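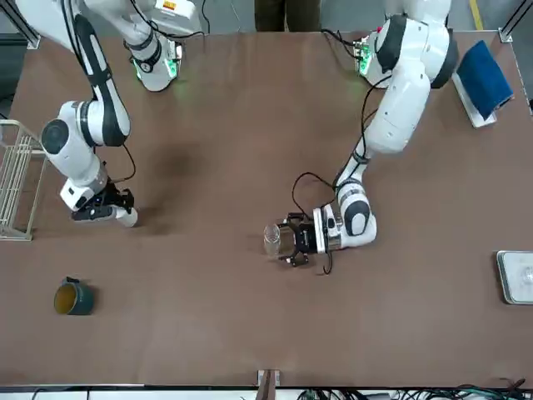 The Night Desk at the Lockwood

I took the night desk at the Lockwood because the ad said "quiet" and because my car needed a transmission. The Lockwood is a motel with 80 rooms, just off the highway in Hullimside, and if you've ever driven through Hullimside you've probably done it without noticing. We have an ice machine on each floor and a breakfast nook with two waffle irons, one of which is mine in spirit, as I'm the one who scrapes it.

My first week I learned three things about people who check in after midnight. They want the room far from the elevator. They want to know if the pool's open (it isn't, it closes at ten, there's a sign). And they all say "long day" in the same voice, like they're handing me something heavy across the counter. I say "I bet" and slide them the key cards.

So when the woman in the green raincoat came in at a quarter past two and didn't say any of it, I sat up.

"Do you still have 18?" she said.

Room 18 is on the ground floor, at the back, between the vending machines and the laundry. You can hear the dryers through the wall. I've put exactly one guest in there on purpose, and he'd been rude to me about the parking.

"I've got nicer ones," I told her. "I've got one upstairs with a new mattress. Same rate!"

"I'd like 18, please."

She paid cash and signed the card with something that could've been any name at all, and off she went down the hall with one small suitcase, the hard kind with brass corners. She didn't ask which way to turn. Most people turn left at the ice machine and end up at the boiler closet, and I'd been ready to holler.

I should say that night shift does things to your head. By three you've read the whole rack of brochures, the caverns and the outlet mall and the Rallen Lake boat rides, and you've started having opinions about the fonts. So I told myself she was a regular from before my time. Then I got out the old register, just to see.
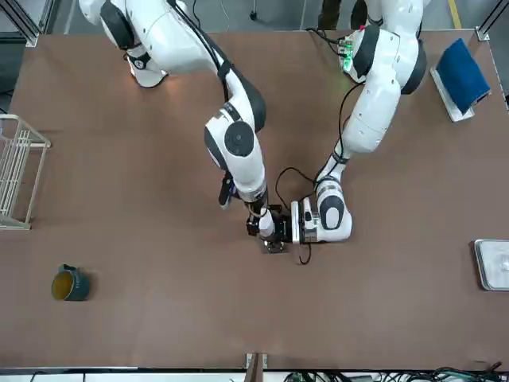

White arms over the large brown table.

The register's a real book. The Lockwood went over to Jastero for bookings years back, and Jastero's fine when it isn't freezing, but the book lives under the counter with the lost phone chargers and it goes back ages. I flipped through June, because it was June now and I had to start someplace. And there was 18, rented one night, cash, with a signature like a bird had walked through ink. I went back a year. Same week, same scribble. Another year, same again! I kept going until the pages got soft and the rate was so low I laughed out loud in the empty lobby.

Around four she came out for ice. No raincoat now, just a gray sweater and motel slippers, and I did that thing where you close a book too fast and make it obvious.

"You found me," she said.

"I was checking the rates," I said, which was a terrible lie, and she was kind enough to let it walk by.

She leaned on the counter with her ice bucket. I figured there'd be a sad story, and I got my face ready for it. A husband, maybe, or a honeymoon. What she told me was that she used to have my job. Four years on nights, back when the pool had a slide. And when the laundry was running and the lobby was dead she'd sneak into 18, lie down on top of the covers with her shoes on, and sleep for twenty minutes with the dryers going through the wall.

"Best sleep I ever had in my life," she said. "I've got a five-star bed at home now. I spent a fortune on it. I drive 459 miles every summer to sleep in that room."

I didn't know what to say to that, so I asked if the dryers were loud enough. 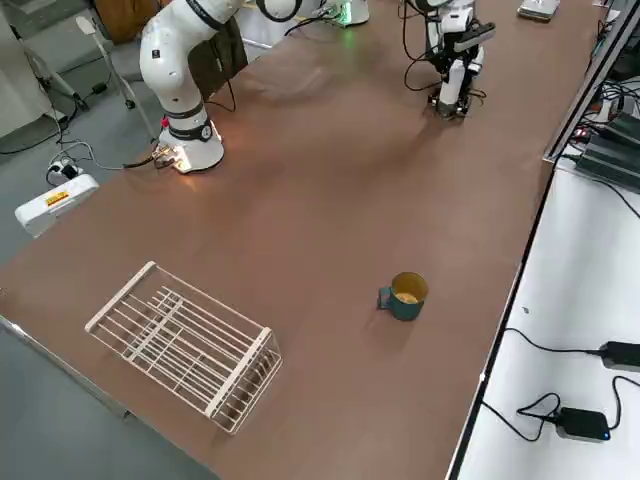
She thought it over, very serious. "They're off," she said. "I didn't like to ask."

Well, of course they were off. We'd had a slow night and I'd folded everything by one. So I went back there and dug around, and there wasn't a dirty sheet in the place, so I loaded up clean towels. Both dryers, high heat. I threw in one of my sneakers for good measure, because a dryer with nothing thumping in it hardly counts.

When I came back she'd already gone down the hall. She'd left her ice bucket on the counter, still empty.

I sat at the desk with one shoe on until the sun came up over the gas station. The breakfast people started drifting in at six and I made waffles and told a man in a golf shirt that the pool opened at nine. At checkout time her key was in the drop box with a five folded around it, and on the card she'd written, in perfectly clear handwriting, Thank you for the shoe.

I penciled her into the book for next year. Then I went and got my sneaker, which was very warm, and drove home.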